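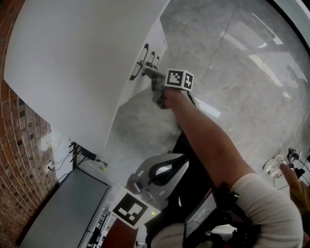
Workshop tips: budgeting for a hand-held gripper station

By Riku Nagano
October 7, 2026

These notes are for small workshops buying their first hand-held gripper kit. Most of them come from fitting out our own room at Tanabe, where we spent too much on the grippers and had to go back for everything else.

Start with the room. Write down where the wall sockets are before you ask for a single quote. Ours are on the brick wall, and the work goes on well out on the floor, so power strips and longer leads had to go on the list. Price them at the start. Buy cable covers on the same order, in a colour that shows up against your floor. Pale polished concrete makes black cable easy to see, but people still catch a foot on it when they are looking at their hands.

Ask what the quoted price includes. Pesard quoted us 2445 pounds for a gripper, and the marker cube for the top was a separate line. So was the chest bracket that holds the small screen. Hadora put everything in one figure, which looked dearer until we added up the other one properly. Get both firms to fill in the same sheet.

Things we left off the first list:
Spare jaws
Printed markers, with a few extra for the ones that get scuffed
A stand for each small device that would otherwise sit on the table
Cable ties and soft hook-and-loop straps
A second chest bracket, so two people can set up at once

We put 205 pounds aside for these and it was nearly enough.

Try the gripper before you pay for it. Hold it at arm's length for several minutes, pointing at something you would really be working on, such as the handles on a cabinet. A boxy body that feels fine on the sales desk can be tiring by the end of a session. Hiyori Sugiyama has smaller hands than I do and turned down two models I would have bought.

Check the cable run along the arm as well. Lines that trail back from the gripper need enough slack for a full reach. We push the sleeve up or wear short ones, and strap the cable loosely to the forearm if it gets in the way.

Leave floor space for a second person. We drew the working area for one and then found that whoever was helping stood right beside the power strip. Move the strip or move the person, but mark it on the plan.

Delivery from Forkia took 27 days in September, markers included. If you have a start date, order the furniture last and the gripper first. A plain table can be borrowed.

Keep the receipts and the serial numbers in one folder. Renji Imai keeps ours, and it has been needed twice – both times for jaws.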